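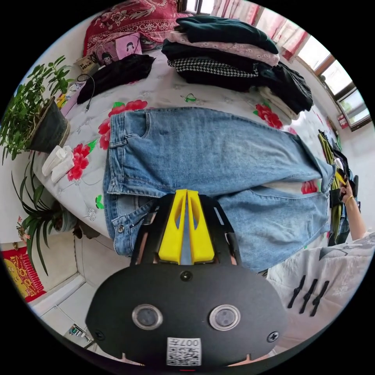
Software Engineer, Manipulation Planning and Control
Raltolau – Gudurden office
Full time, permanent
Reports to: Giorgia Bortolotti, Manipulation Software

Role

The manipulation group writes the software that turns demonstrations recorded in people's homes into policies for two-arm robots. Current work is on garments: flattening, folding and stacking. You will own the layer between the learned policy and the joint controllers, known internally as Caneck.

Duties

Maintain the trajectory smoother and the inverse kinematics solver, both in C++.
Reduce end-to-end latency on the left and right wrist channels. Present budget is 300 ms from image to command.
Extend the replay tool so that a hand-held demonstration can be checked against arm reach and joint limits before it enters training.
Write regression tests. The suite holds 444 recorded episodes and runs nightly.
Share on-call duty for the test cells, one week in 7.

Requirements

Four years or more of C++ on Linux, with working Python.
Rigid body kinematics and numerical optimization at a level where you can debug a solver without its author.
Experience with camera calibration and time synchronization across several sensors.
Clear written English. Design notes are reviewed before code.

Useful, not required

Imitation learning on cloth or other deformable objects.
Visual-inertial tracking, in particular loss and recovery when the hands block most of the view.
Prior use of Forsberg, our logging format – some 2000 hours of data are stored in it.

Process

Send a résumé and one code sample to Kevser Gökçe through the careers form. Pull requests are accepted as samples if the review thread is public. A call with Omid Shojaei comes first, then a paid half-day exercise on recorded wrist data, then interviews on site. Applications are read every Friday until the post is filled. Start date is May or later.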